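Students of Sotomayor Technical College to present household robot project at the Geddale Student Robotics Meeting in December

SOTOMAYOR. The robotics club of Sotomayor Technical College is pleased to announce that its project Stilero was accepted for the Geddale Student Robotics Meeting. The club will take part in the simulation category for the first time. In the previous years it participated only with small wheeled robots which follow a line on the floor.

Stilero is a simulated living room. In it, a robot arm with a two-finger gripper has to handle light objects on and over a sofa. The robot, the furniture and all objects exist only in the computer. The students drive the arm from a keyboard or from a hand controller, and every attempt is recorded. Later the recordings are used to train a control program, which should do the same movements without a person.

The work is done inside the elective course Robots at Home, open to second and third year students of all departments. At this moment 40 students are registered in the course. Many of them study mechanical design or electronics, but there are also students of textile technology and of early childhood education, and the club is very glad about this mixture.

Why a sofa

Most of the student projects in this category use a table. A table is flat and hard, and the program can learn one height and stay with it. The course decided for a sofa after a long discussion in the first month. The cushions have a seam between them, the armrests limit where the arm can pass, and the back cushions stand behind the work area like a wall. Objects which are easy to take from a table must be approached from another angle when they are close to a cushion.

There was also a practical argument. The household is the place where the students themselves would like to have a robot one day, and in the household things are lying on the sofa.

The woven cover of the sofa was prepared by the textile students. They made several versions of the pattern and tested how each one influences the cameras of the simulation. A plain cover gave better results in the first tests, but the group kept the coarse one, with the opinion that a program trained on a plain cover would be of little use in a normal apartment. 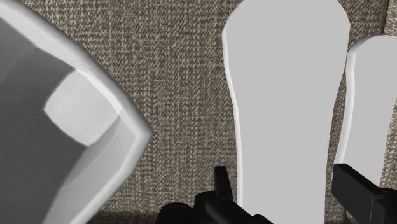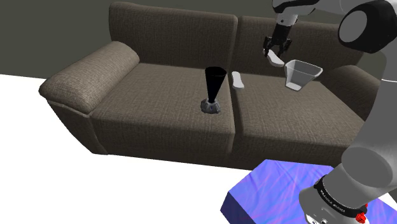
Stilero simulation, sofa task.

One of the third year students remarked that the pale objects were the hardest part for her, as she could judge the distance to the cushion but not the distance to the thing she wanted to take, and that she now understands why the program makes the same mistake. She added that she would prefer to see the next course begin with bad recordings and only after this show the good ones.

This remark was discussed in the class, and the teachers agreed to change the order of the first lessons. From the spring term the new students will begin by watching failed attempts and writing down at which moment the failure started.

How the recordings are made

The students work in pairs. One person drives the arm, the other person watches the second camera view and speaks the corrections aloud. After a number of attempts they change places. The rule of the course is that the driver may not restart an attempt when it goes wrong. It must be driven to the end or until the time is over, and the pair must write a short note.

Until now the course has made 1,157 recorded attempts. After the checking, 993 of them were accepted for the training. The others were put to the side, in most cases for the reason that the gripper passed through a cushion, what is possible in an older version of the simulation but of course not in a real room. The students will publish also the rejected recordings, with the notes, so that other schools can learn from them.

The checking was a big work and it was underestimated in the first plan. It took 96 hours of the project time, more than the driving of the arm in the same period. The course plan for the next year will reserve a separate lesson for it.

Task at Geddale

At the meeting each team receives the positions of the objects only when its turn begins. The team may look at them but may not touch the program any more. Then the program runs alone. The judges give points for taking the object, for holding it in a quiet way, and for the written report. The report counts for one third of the points, so the club asked the language department for help, and this help is gratefully acknowledged.

The Stilero team does not expect to be among the first places. The control program is still slow, and it has difficulties when an object stands very near to the back cushion. For the team it is more important to compare its recordings with those of other schools and to hear the questions of the judges.

Support

The computers for the simulation were lent by Hulent, a local supplier of machine parts, until the end of the school year. Hulent also receives two students of the course for an internship in the summer. The college pays the travel to Geddale and the participation fee.

Open lab

Before the meeting the club will open its lab to families, to pupils of the neighboring schools and to all interested persons. Visitors can drive the simulated arm themselves. No knowledge of programming is necessary, and children can try it together with an adult. The lab is on the ground floor of the workshop building, entrance from the bicycle parking, and it opens at 4 p.m. The exact days are published on the notice board of the college and on its web page.

Teachers who would like to use the recordings in their own lessons can ask for a copy at the college office. The material is free for use in schools. It contains the recordings, the notes of the pairs and a short guide in English. A guide in Spanish is in preparation.

About the college

Sotomayor Technical College offers programs in mechanical design, electronics, textile technology and early childhood education. The robotics club is open to all students of the college and meets in the workshop building during the whole school year.

Press contact: Office of Communication, Sotomayor Technical College, workshop building, second floor. Requests for interviews with the Stilero team should be sent before the end of November, as in December the team will be traveling.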